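Diese Website verwendet Cookies. Mit der weiteren Nutzung stimmen Sie dem zu. Einstellungen | Akzeptieren

Hospitationen im Sommersemester: Anmeldung ist offen

13. Februar 2022

Für die Unterrichtsbesuche im kommenden Sommersemester können sich Lehramtsstudierende und Sprachassistenzen ab sofort eintragen. Die beiden Partnerschulen in Wulstead und Plondedstead nehmen wieder Gäste auf, dazu kommt erstmals das Sprachenzentrum Flostside mit seinen Abendkursen. Insgesamt stehen 38 Plätze zur Verfügung. Im letzten Durchgang hatten wir 62 Anmeldungen, und nicht alle konnten berücksichtigt werden. Wer damals auf der Warteliste stand und nicht zum Zug kam, wird diesmal zuerst angeschrieben.

Ein Platz umfasst sechs Besuche in derselben Lerngruppe. Bisher durfte man die Gruppen mischen, was für die Stundenpläne der Gäste bequem war, im Unterricht aber oft gestört hat. Die Lehrkräfte haben uns mehrfach geschrieben, dass sie lieber ein vertrautes Gesicht hinten im Raum sitzen haben als jede Woche ein neues.
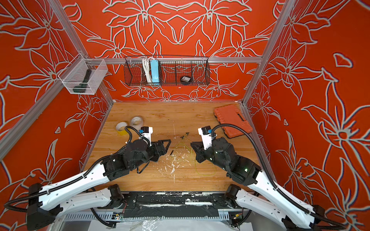
Zwei Roboterarme am Holztisch

Neu geregelt ist auch die Vorbereitung. Vor dem ersten Besuch findet ein Gespräch mit der Lehrkraft statt, telefonisch oder vor Ort, Dauer etwa eine halbe Stunde. Darin wird geklärt, welches Lehrwerk die Gruppe benutzt, auf welchem Niveau sie arbeitet und ob der Gast nur beobachten oder einzelne Phasen übernehmen soll. Marin Tomić, der die Termine in Wulstead abstimmt, bittet darum, dieses Gespräch nicht erst am Vortag zu vereinbaren. Er ist in den Schulwochen vormittags schlecht erreichbar und beantwortet Nachrichten meist am frühen Abend.

In Plondedstead bleibt Spyros Yordanov zuständig. Dort liegen die Englischstunden der Unterstufe jetzt fast alle am Nachmittag. Wer vormittags Seminare hat, ist in Plondedstead also besser aufgehoben. Die Oberstufenkurse nehmen keine Gäste auf, solange die Prüfungen laufen.

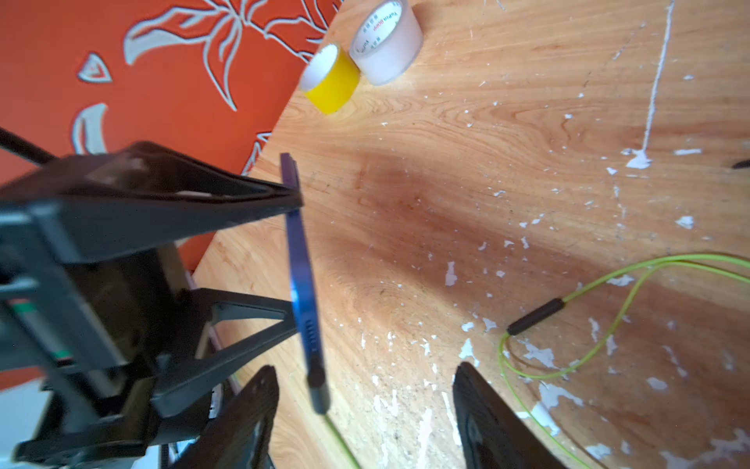

Tischplatte mit weißen Spritzern

Beim Beobachtungsbogen haben wir gekürzt. Die alte Fassung hatte so viele Felder, dass manche mehr geschrieben als zugehört haben. Der neue Bogen passt auf eine Seite und verlangt drei Einträge: den Ablauf der Stunde in Stichworten, eine Aufgabe, die gut funktioniert hat, und eine Stelle, an der man selbst anders vorgegangen wäre. Namen von Schülerinnen und Schülern gehören nicht auf den Bogen, auch keine Vornamen. Ton- und Bildaufnahmen im Unterricht sind weiterhin untersagt.

Die ausgefüllten Bögen werden gesammelt und am Ende mit einem kurzen Bericht abgegeben. Zwei Seiten reichen. Er kann auf Deutsch oder Englisch verfasst werden, die Bewertung ist dieselbe. Abgabe ist Ende Juni, eine Verlängerung gibt es nur mit Attest. 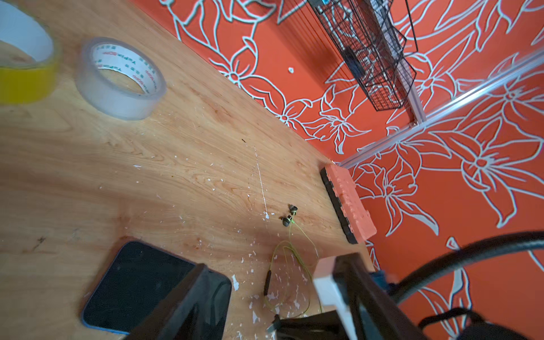

Was angerechnet wird

Die sechs Besuche samt Bericht zählen als kleines Praktikum im Modul Fachdidaktik. Fällt eine Stunde aus, wird sie nachgeholt, und zwar möglichst in derselben Gruppe. Wer schon ein Praktikum im Ausland gemacht hat, lässt sich das bitte vor der Anmeldung vom Prüfungsamt bestätigen. Nachträglich ist der Wechsel mühsam und hat im vergangenen Jahr zu einigem Schriftverkehr geführt.

Fahrtkosten übernimmt wie bisher die Popescu-Stiftung, allerdings nur für Bus und Bahn in der zweiten Klasse. Fahrkarten bitte aufheben und gesammelt einreichen. Einzelne Belege werden nicht mehr bearbeitet. Für Flostside gilt die Regelung auch am Abend, Taxifahrten sind ausgeschlossen.

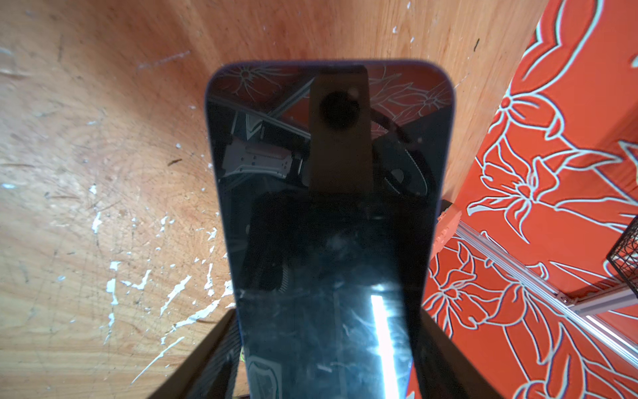

Kann man die Besuche zu zweit machen?
Das geht in Wulstead und Flostside, wenn die Lehrkraft zustimmt und beide einen eigenen Bogen führen. In Plondedstead sind die Räume dafür zu klein.

Anmeldungen nimmt das Sekretariat schriftlich entgegen. Bitte Fachsemester, Zweitfach und zwei mögliche Zeitfenster angeben. Die Zusagen gehen gesammelt heraus, sobald die Stundenpläne der Schulen feststehen.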